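인쇄하기 | 이메일로 보내기
공유 5

Harkora 침구 건조·제습기 사용 설명서
제4장 설치와 첫 사용, 그리고 담요 관리

이 장은 Harkora 본체를 방에 놓고 처음으로 사용하는 방법을 설명합니다. 본체는 이불, 담요, 얇은 매트를 말리는 일과 방의 습기를 줄이는 일, 두 가지를 할 수 있습니다. 제3장의 부품 확인을 아직 하지 않은 분은 먼저 제3장을 읽어 주십시오. 부품이 모자라는 상태에서 조립을 시작하면 나중에 다시 분해해야 합니다.

4.1 놓는 장소를 정하기

1. 바닥이 평평하고 단단한 장소를 고르십시오. 두꺼운 카펫 위에는 놓지 마십시오.
2. 본체의 뒤쪽과 벽 사이에 어른 손 한 뼘보다 넓은 공간을 두십시오.
3. 전원 코드가 사람이 다니는 길을 지나가지 않게 하십시오.
4. 커튼이 흡입구에 닿는지 확인하십시오. 창문을 열었을 때 바람으로 커튼이 움직이는 것도 생각해야 합니다.
5. 본체를 놓은 다음, 손으로 위쪽을 가볍게 눌러 보십시오. 흔들리면 앞쪽의 조절 다리를 돌려서 높이를 맞춥니다.

주의: 욕실 안, 그리고 물이 튀는 싱크대 옆에서는 사용할 수 없습니다. 베란다에서 사용하는 경우에는 비가 들어오지 않는 날에만 사용하고, 끝난 후에 방 안으로 옮겨 주십시오.

참고: 본체를 옮길 때는 양쪽 손잡이를 같이 잡으십시오. 호스를 잡고 당기면 연결 부분이 망가집니다. 이 고장은 보증에 포함되지 않습니다.

4.2 물통과 호스를 연결하기

1. 전원 플러그가 콘센트에서 빠져 있는지 확인합니다.
2. 물통을 본체 아래쪽 자리에 밀어 넣습니다. "딸깍" 소리가 날 때까지 밉니다.
3. 호스의 넓은 쪽을 송풍구에 맞추고, 시계 방향으로 돌려서 고정합니다.
4. 호스의 좁은 쪽에 납작한 노즐을 끼웁니다. 노즐에는 위와 아래가 있습니다. 글자가 있는 면이 위입니다.
5. 호스가 접혀 있는 곳이 없는지 처음부터 끝까지 손으로 만져 봅니다.

물통이 끝까지 들어가지 않으면 표시창에 물방울 표시가 깜빡이고 본체는 움직이지 않습니다. 이것은 고장이 아닙니다. 물통을 한 번 빼고 바닥에 이물질이 있는지 본 후에 다시 넣으십시오.

4.3 침구를 준비하기

건조를 시작하기 전에 침구의 라벨을 반드시 읽으십시오. 라벨에 "기계 건조 금지" 표시가 있는 침구도 그늘에서 말릴 수 있다면 "바람만" 코스를 사용할 수 있습니다. 라벨이 없거나 글자가 지워진 침구는 항상 "바람만" 코스로 시작해 주십시오.

플리스 담요는 열에 약합니다. 높은 온도에서 오래 말리면 털의 끝이 서로 붙고, 만졌을 때 거친 느낌이 됩니다. 한 번 그렇게 된 털은 다시 세탁해도 원래로 돌아오지 않습니다. 그래서 플리스에는 "약" 온도만 선택하십시오. 면 담요는 "중" 온도까지 괜찮습니다. 양모는 온도보다 마찰이 더 문제이므로, 건조하는 동안 손으로 비비거나 뒤집지 않는 것이 좋습니다.

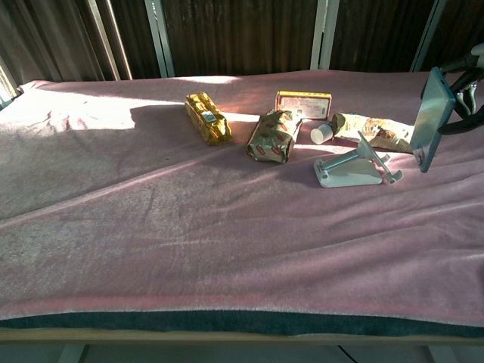
색이 진한 침구와 연한 침구를 겹쳐서 말리지 마십시오. 젖어 있는 동안에 색이 옮겨 갈 수 있습니다. 처음 세탁한 침구는 특히 조심해야 합니다. 확인하는 방법은 간단합니다. 흰 면 수건을 물에 적시고, 침구의 안쪽 모서리를 열 번 정도 문지릅니다. 수건에 색이 묻으면 그 침구는 혼자 말려 주십시오.

다음 순서로 침구를 놓습니다.

1. 세탁이 끝난 침구는 세탁기의 탈수를 한 번 더 합니다. 물이 떨어지는 상태로 사용하면 안 됩니다.
2. 침구의 네 모서리를 잡고 두세 번 가볍게 털어 줍니다.
3. 침대 또는 매트 위에 넓게 폅니다. 침구 위와 안쪽에 물건이 남아 있으면 모두 치웁니다.
4. 노즐을 침구와 매트 사이에 넣습니다. 깊이는 노즐의 선까지입니다.
5. 침구의 가장자리를 가볍게 눌러서 바람이 한쪽으로만 나가지 않게 합니다. 무거운 물건으로 누르는 것은 안 됩니다.

주의: 전기장판이나 온수매트 위에서 사용할 때는 그 제품의 전원을 먼저 끄고 플러그를 빼십시오. 두 제품의 열이 더해지면 침구가 상하고 화재의 위험이 있습니다.

주의: 라텍스와 메모리폼 매트에는 "약" 온도도 사용할 수 없습니다. "바람만" 코스를 사용하십시오.

4.4 처음 켜기

1. 플러그를 벽의 콘센트에 직접 꽂습니다. 멀티탭은 사용하지 않습니다.
2. 전원 버튼을 2초 동안 누릅니다. 표시창에 불이 들어옵니다.
3. "언어" 화면이 나오면 화살표로 한국어를 고르고 확인을 누릅니다.
4. 현재 시각을 맞춥니다. 시각이 맞지 않으면 예약 기능을 사용할 수 없습니다.
5. 침구를 연결하지 않고 "바람만" 코스를 한 번 실행합니다. 새 부품의 냄새를 없애기 위한 과정입니다. 이때 창문을 열어 두십시오.

처음 사용할 때 안에서 낮은 소리가 날 수 있습니다. 팬이 속도를 맞추는 소리이며, 잠시 후에 작아집니다. 금속이 부딪히는 소리가 계속 나면 전원을 끄고 제9장을 보십시오.

4.5 예약 건조

Zotimley 앱이 없어도 예약을 할 수 있습니다. 본체의 시계 버튼을 누르고, 끝나기를 원하는 시각을 입력합니다. 시작하는 시각이 아니고 끝나는 시각을 넣는다는 점을 조심하십시오. 예를 들어 저녁 7시에 마른 담요를 사용하고 싶으면 19:00을 넣습니다. 본체가 코스의 길이를 계산해서 알맞은 때에 시작합니다.

매주 같은 요일에 반복하려면 시계 버튼을 길게 누르고 요일을 고릅니다. 목요일을 골랐다면 표시창의 아래에 "목"이라는 글자가 남습니다. 반복을 취소할 때는 같은 버튼을 다시 길게 누릅니다.

주의: 집에 사람이 없을 때에는 "중" 온도 이상의 예약을 하지 마십시오.

4.6 건조가 끝난 후

끝나는 소리가 나도 침구를 바로 접지 마십시오. 따뜻할 때 접으면 안쪽에 습기가 남고, 접힌 자국이 오래 갑니다. 손으로 만져서 차갑지도 따뜻하지도 않을 때까지 펴 둔 다음에 접습니다.

담요를 장에 넣을 때는 비닐봉지보다 면으로 된 주머니를 권합니다. 계절이 바뀌어서 오래 넣어 두는 경우에는 한 번 더 말린 후에 넣으면 냄새가 적습니다. 9월에 겨울 담요를 꺼내는 집이 많은데, 그때도 먼저 "바람만" 코스를 사용해 주십시오. 플리스의 털이 누워 있으면 부드러운 옷솔로 한 방향으로만 빗어 줍니다.

4.7 물통과 필터 청소

1. 전원을 끄고 플러그를 뺍니다.
2. 물통을 천천히 앞으로 당깁니다. 물이 가득 차 있을 수 있으니 두 손으로 잡습니다.
3. 물을 버리고, 미지근한 물로 안을 헹굽니다. 세제는 사용하지 않습니다.
4. 옆면의 덮개를 열고 필터를 꺼냅니다. 먼지는 청소기로 먼저 빨아들이고, 그래도 남으면 물로 씻습니다.
5. 필터를 그늘에서 완전히 말린 후에 다시 끼웁니다.

플리스 담요를 자주 말리는 집에서는 필터에 가는 털이 빨리 모입니다. 바람이 약해졌다고 느끼면 호스보다 필터를 먼저 확인하십시오. 누적 사용 시간이 거의 899시간이 되면 표시창에 필터 교환 표시가 나옵니다. 교환용 필터는 Russo 규격의 제품을 사용하십시오. 모양이 비슷한 다른 필터는 덮개가 닫혀도 틈이 생깁니다.

참고: 물통의 물은 마시거나 요리에 사용할 수 없습니다. 화분에 주는 것도 권하지 않습니다.

4.8 표시창에 숫자가 나올 때

E2: 호스가 빠져 있거나 접혀 있습니다. 4.2의 순서로 다시 연결하십시오.
E5: 안쪽 온도가 높습니다. 전원을 끄고 한 시간 동안 기다리십시오. 흡입구가 막혀 있으면 막고 있는 것을 치웁니다.
물방울 표시: 물통이 가득 찼거나 끝까지 들어가지 않았습니다.

같은 표시가 다시 나오면 사용을 멈추고 Drorcombe 서비스 창구에 문의해 주십시오. 문의할 때는 본체 뒷면의 모델 번호와 표시창의 글자를 같이 알려 주시면 안내가 빨라집니다. 부품 주문서에는 호스의 주문 번호 1131을 적어 주십시오.

다음 장: 제5장 방 전체의 제습

문의: Drorcombe 서비스 창구 | © Harkora | 맨 위로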